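培训费该不该让离职的人还

Stestinari 专栏 | 观点

上个月我看了一份补充协议，两页纸，双方都签了字。协议说公司出钱送员工参加一门课程，员工在课程结束后须继续服务22个月，提前走就要全额退还培训费用。课程一共3天，内容是公司自己的仓储系统怎么用，讲课的是公司自己的主管，地点在公司自己的会议室。

签这份协议的公司叫 Bomonis，做仓储和配送，在职员工200人。签字的员工叫 Cosmin Jitaru，入职第二周签的，第九个月提出辞职。他最后一个月的工资条上多了一行扣款，名目是“培训费返还”。他问人事这笔钱怎么算出来的，人事说是按内部标准。他又问内部标准在哪里，没有人给他看。

我做企业这一边的劳动咨询，客户大多是雇主。按说我应该站在公司那边，教他们怎么把协议写得更牢。可是这类条款我看得越多，越觉得多数公司用错了地方。我的意见很简单：绝大多数培训费返还条款应该从雇主的合同模板里删掉，剩下的那一小部分应该重写。下面讲理由，也讲我不同意的那些反对意见。

先说什么叫培训

很多争议在第一步就埋下了。公司把太多东西叫作培训。新人跟着老员工走一圈仓库，叫培训。看一段消防安全的录像然后签字，叫培训。换了新的考勤软件，花一下午学怎么打卡，也叫培训。这些事情在人事档案里都登记在同一张表上，后来有人辞职，人事把表拉出来，从头加到尾。

但是这些事情里面有相当一部分是雇主本来就要做的。你雇一个人来开叉车，就要保证他知道你这个场地哪里能走、哪里不能走。你让一个人用你的系统录单，就要教他怎么录。这是组织生产的成本，和买货架、交电费是同一类支出。员工离职的时候，公司不会要他还货架的折旧，也就没有道理要他还学会录单的那一下午。

安全方面的培训更加没有讨论的余地。安全知识是雇主的义务，让员工为此背上一笔潜在的债，哪怕只是写在纸上从来不收，也会让人对整家公司的管理水平产生怀疑。我见过一份模板，把急救课也列进了返还范围。起草的人多半没有恶意，只是复制了清单。可是员工拿着这份东西去投诉的时候，看的人不会去猜起草人的心思。

真正可以谈返还的培训，我认为要满足这么几个条件。它是外部机构提供的，公司真的付了钱，有发票。它给员工带来了一项离开这家公司以后还能用的资格或者本领。它不属于法律要求雇主必须提供的内容。员工参加之前知道价格，也有机会说不。四条都满足，才有资格坐下来谈期限和金额。Cosmin Jitaru 的那三天一条也不满足。

再说钱

Bomonis 的那笔扣款后来还是查到了算法。公司把主管讲课的工时、会议室的使用费和参加者本人在课堂上的工资加在一起，再平摊到每个人头上。也就是说，员工上课那几天领的工资也被当成了培训成本，要他还回来。

这种算法我在不同的公司见过好几次，每次看到都觉得奇怪。员工上课是公司安排的，在工作时间里，他坐在那里就是在履行合同。把这部分工资算进培训费，等于说他那几天白干。我建议客户把这一项拿掉的时候，财务部门往往不高兴，说内部核算一直是这么做的。内部核算怎么做是公司的自由，但内部核算表拿出去向别人要钱，就要经得起别人看。

还有一个常见的毛病是不按比例。约定服务22个月，做满21个月走的人和做满一个月走的人还同样多的钱，任何人听了都会觉得不对。可是很多模板就是这么写的，用的是“全额返还”四个字，省事。我的看法是，没有按月递减的返还条款根本不该拿给员工签。每多做一个月，欠的就少一份，算起来用不了几分钟，写进协议也只要多一行。

至于直接从最后一个月工资里扣，这是最糟糕的做法。离职的人正要交房租、付搬家的钱，可能还有一段没有收入的空档。这时候拿到一张缩水的工资条，上面是一个他没有听说过的数字，他第一个念头就是找律师。各地对扣工资都有限制，没有员工的同意或者没有裁决就动手扣，公司从一开始就站在不利的位置上。就算协议本身没有问题，收钱的方式也能把它变成问题。

有人会说，不从工资里扣，人走了就再也收不到了。确实有这个可能。那就要回到一个更早的问题：这笔钱值不值得收。金额很小，追讨的时间、来往的信件和可能的诉讼费用加起来比本金还多，我会劝客户算了。金额很大，那么公司本来就应该有一份写得清楚的协议，可以按照协议正经地去追。

条款留住了谁

支持返还条款的雇主最常讲的理由是留人。他们说，培训一个人花了那么多力气，隔壁公司多给一点钱就挖走了，这不公平，所以要有点东西拴住他。

我理解这种心情。我有个客户叫 Zamfir，做面包和糕点，门店不多，全靠几个熟手。他们送一个年轻师傅出去学了一门像样的课，学费是真金白银交出去的，人回来没多久就提了离职。老板气得好几天没说话，后来打电话给我，说以后所有人都要签，洗盘子的也要签。

我跟他说，洗盘子的签了也没有用。返还条款能影响的，只是那些本来就在犹豫、又恰好拿不出这笔钱的人。真正有本事、外面有人抢的员工，新东家替他把钱付了就是，我经手过的离职谈判里这种安排很普通。条款拦下来的往往是境况最差的那一批：收入低，没有积蓄，想走走不了。他们留下来，人在岗位上，心早就不在了。带着这种情绪的人天天和同事、顾客打交道，对门店没有什么好处。

我同事 Ruxandra Marinescu 在这个问题上比我更不客气。她做过几年人事主管，她的说法是，一家公司如果要靠欠条留人，先去看看工资表和排班表。她在上一家单位翻过离职面谈的记录，很多人写的是排班临时改、请假批不下来、换了主管以后没法相处，没有几个人是因为刚上完课就觉得自己身价涨了。这些问题不解决，条款写得再严，走的人还是要走，只不过走得更难看。

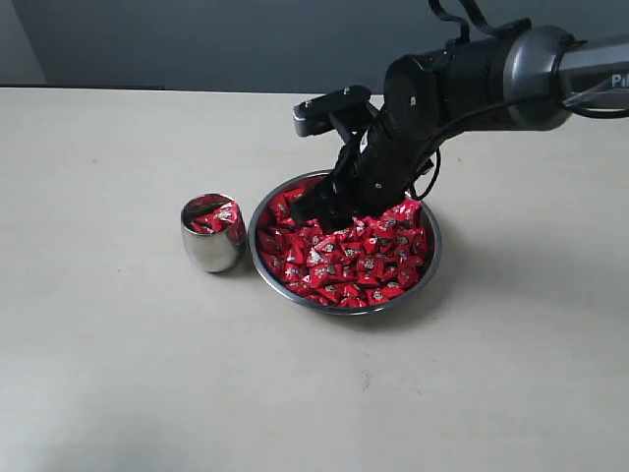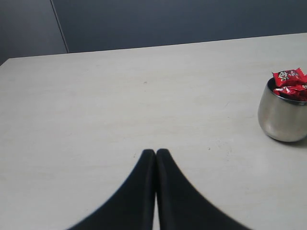

Stestinari 雇佣与劳资关系组

条款的另一面：员工怎么看

雇主容易低估这份文件在新人心里的分量。入职第二周，人还在认路，面前放一张纸，说请在这里签名。纸上写着如果你在某个日期之前离开，就欠公司一笔钱。有的人看也不看就签了，有的人看了，签了，回家以后开始想：这家公司是不是留不住人，才要这么写？

我和不少签过这种协议的员工谈过话，多半是在事情闹僵了以后。他们对数额的抱怨反而不多，抱怨得最多的是没有人解释过。签的时候人事说这是例行手续，大家都签，从来没有真的收过。等到辞职那天，例行手续忽然变成了一张账单。在他们看来，这就是当面骗人。人事那边也委屈，说协议上白纸黑字写得清清楚楚。双方说的都是实话，可是事情已经没法好好谈了。

“从来没有真的收过”这句话，我希望所有人事部门以后都不要再讲。如果真的不收，就不要写。如果会收，就不要用这句话哄人签字。时收时不收更麻烦，今天对老李免了，明天对小王照收，后者只要打听到前者的事，公司就得解释为什么区别对待。有一家做软件实施的公司，返还与否全看部门经理和离职的人关系好不好，这种做法放到台面上是没有办法辩护的。

签字的时间也有讲究。课程开始之前签，员工还有选择，可以不去。课程进行到一半，或者结束了才补签，员工已经没有选择。补签的协议我一律建议客户放弃。公司已经花了钱，员工已经上了课，这时候再把一张债务文件推过来，等于要他为一个已经发生的事实付对价，而他得不到任何新的东西。

软件培训是一个灰色地带

上面说的四个条件，在软件培训上最难判断，所以单独讲几句。

Bomonis 后来换了一套外购的系统，叫 Tremo，供应商提供收费的操作员课程，结业发证书。公司的人事经理来问我，这回是外部机构，有发票，有证书，总可以约定返还了吧。

我问了她两个问题。第一个，员工能不能不去。她说不能，不上课就没有账号，没有账号就没法干活。第二个，员工离开以后，这张证书有没有用。她想了想，说如果下一家也用这套系统，就有用，否则没有用。

我给的意见是不要约定。员工没有选择，证书的用处又要看运气，这门课的主要受益人是公司，那就由公司承担。人事经理把这个意见带回去，管理层讨论了一阵，最后折中：普通操作员不签，两个去学系统管理员高级课程的人签，期限缩短，按月递减。我觉得这个结果可以接受。高级课程是他们自己报名的，学完以后确实能到别处找到更好的职位，公司也确实付了不小的一笔钱。

在我看来，这才是返还条款该有的样子：用得少，对象明确，每一份都是单独谈出来的。它不应该出现在所有新人的入职材料包里，夹在工装领用单和停车证申请表中间。

几种反对意见

第一种，小公司承受不起。大公司送十个人出去，走两个，账面上看不出来。小公司送一个走一个，一年的培训预算就没了。这个说法有道理，我没有很好的回答。我能讲的是，小公司恰恰更需要把条款写得窄一点、清楚一点，越小越经不起一场官司。一份写得过分的协议，裁决的时候可能整条都不被支持，原本可以收回一部分的钱也跟着没了。

第二种，没有返还条款，公司就不愿意出钱培训了，最后吃亏的还是员工。我不太相信。公司培训员工是为了自己有人能干活，条款删掉以后，该学的还是得学。也许有些昂贵的外部课程会减少，而这一类课程恰好是我认为可以签协议的，所以这条反对意见和我的主张并不冲突。

第三种是财务部门常提的，说条款放在那里没有坏处，不用就是了。坏处是有的。首先，它会影响招聘。现在应聘的人会互相打听，合同里有什么，几天之内就传开了。其次，它会让管理层产生一种错觉，觉得人已经留住了，别的事情可以往后放。再有就是档案管理的负担，每一份协议都要跟踪期限，到期要解除，员工换岗要重新看，休产假和长期病假的时候期限算不算、怎么算，都得有个说法。我问过几家用通用模板的公司，没有一家认真做过这件事。

第四种来自另一个方向。有人认为返还条款应该一概禁止，任何情况下都不许签。我不同意。一个人由公司出钱读完一门昂贵的课，拿到全行业都认的资格，第二天就走，公司要求他分担一部分，这是合理的。成年人之间可以做这样的约定，前提是他在做约定的时候知道自己在做什么。

公司主动解雇的情形

还有一种情况模板里经常漏写：公司让人走，钱还要不要还。

很多协议的措辞是“服务期内劳动关系终止的”，没有区分是谁终止的、为什么终止。照字面读，公司裁员，被裁的人也要还培训费。我想起草的人不会真是这个意思，但字写在那里，离职结算的时候系统照着跑，就会跑出一张荒唐的账单。有一次一个岗位撤销，被裁的员工收到了补偿金的通知，同一个信封里还有一封催还培训费的信。两封信是两个部门发的，谁也没有看过对方的那一封。

协议应该写明，裁员、岗位撤销、合同到期公司不续签，以及试用期内公司认为不合适的，一律不返还。员工因为公司欠薪或者工作条件严重不符合约定而离开的，也不返还。员工因为严重过失被解雇的，可以返还，但也按比例。这几句话写进去不难，写之前要找人事、财务和部门主管坐在一起过一遍，免得以后各发各的信。

员工病了、家里有人要照顾、配偶调到别的城市，这些算不算自愿离职，也可以提前想一想。我的建议是给人事留一个书面的豁免权，写明哪一级可以批，批的时候记下理由。留了豁免权就要真的用，并且用得前后一致。

如果一定要写

读到这里还是想保留条款的雇主，我有几条具体的意见。

协议单独成文，不要埋在劳动合同的附件里。标题就叫培训费用协议，不要起一个让人看不懂的名字。第一段写课程名称、机构、日期和公司实际支付的金额，金额精确到发票上的数字。如果签的时候发票还没有来，就写报价，并且注明返还的上限不超过实付金额。

期限要和金额相称。一门短课绑两年，任何人看了都觉得过分。我没有现成的公式，通常的做法是拿学费和员工的月薪比一比，学费还不到一个月工资的，我会劝客户不要签。

后面附一张表，逐月列出剩余金额。不要写公式让员工自己去算，列出来，一目了然。签字的时候给对方留几天，让他带回家看，愿意的话找人问问。签完以后给他一份原件。这件事听上去很基本，但我遇到的争议里，员工手里没有协议的占了大多数，Cosmin Jitaru 也没有。

员工提出辞职以后，由一个人当面或者打电话和他谈这笔钱，不要让他从工资条上发现。可以分期。谈的时候带上那张表，告诉他今天走是多少，月底走是多少。有时候对方会愿意多做几个星期，公司正好有时间找人接手。

最后，把旧协议清一清。Bomonis 做过一次，从档案柜里翻出来226份签过字的培训协议，有的人早就不在公司了，有的课程谁也想不起来是什么。Ruxandra Marinescu 和他们的人事花了好几个下午，一份一份看，能作废的作废，给还在职的人发了一封短信函，说明哪些约定不再有效。信函只有半页。发出去以后有几个老员工跑到人事办公室，问这到底是什么，他们根本不记得自己签过。

Cosmin Jitaru 的那笔钱，公司在收到他的书面异议之后退了，连同一封说明算法有误的信。他已经在别处上班，隔了一个星期才回复，写的是收到了，谢谢，另外麻烦把他的在职证明也寄一下。人事这才发现，在职证明也一直没有给他开。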